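Search this journal Advanced search Go

22 November 2019
Firdevs Toprak and Tùng Trình

4. Seating and length of stay in the reading rooms

4.1 Setting

The Vanier branch library has two reading rooms on the same floor. The east room was refitted with padded armchairs before the study began. The west room kept light plastic seating, which readers could move as they liked. Both rooms have the same opening hours, the same lighting and the same stock of newspapers. We recorded 3202 visits in all, and 800 of these were followed by a short interview at the exit.

Visits were logged on paper sheets by desk staff, who wrote down the time a reader sat down and the time the reader left the seat for good. Short absences, such as a trip to the shelves or the restroom, were not treated as the end of a stay. Readers who came in only to return a book were left out.

Figure 3. White molded plastic furniture of the light type discussed in this section.

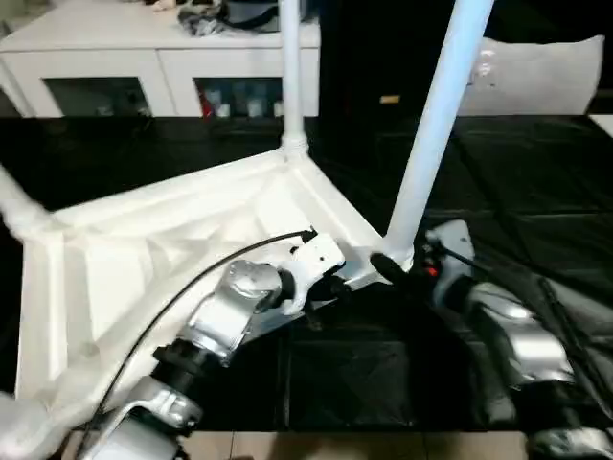
Stays in the west room were shorter than we had expected from the earlier work at Idahosa, where plastic seats and padded seats gave nearly the same result. The difference was largest in the late afternoon, when school students made up most of the readers. Students tended to pull seats together, talk for a while and leave as a group. Older readers in the same room stayed longer and seldom moved a seat once they had taken it. In the east room the armchairs were too heavy to move far, and groups were less common at any hour.

We also looked at noise. Complaints to the desk came mostly from the west room, and most of them were about chair legs dragging on the floor — talking was mentioned less often. Felt pads were fitted in October, and complaints about dragging fell after that. Length of stay did not change in any clear way.

4.2 Comfort and choice of room

In the interviews, readers were asked why they had picked one room over the other. Comfort was named often, but so were the nearness of the window, the distance from the printer and the wish to sit with someone. Several readers said they used the west room for short tasks and the east room for novels. This kind of sorting makes a direct comparison difficult, and we return to it in Section 5.

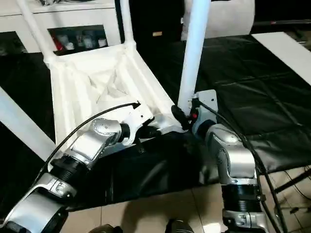
Remzi Coşkun, commenting on a draft of this section, wrote that a hard seat may simply suit a reader who already plans to leave soon, and that our figures cannot separate the two effects. We accept the point. A trial in which readers are assigned to a room would answer it, but the library did not want to limit where people sit. Interviews of 40 minutes with nine regular readers were held instead, and their answers are reported next.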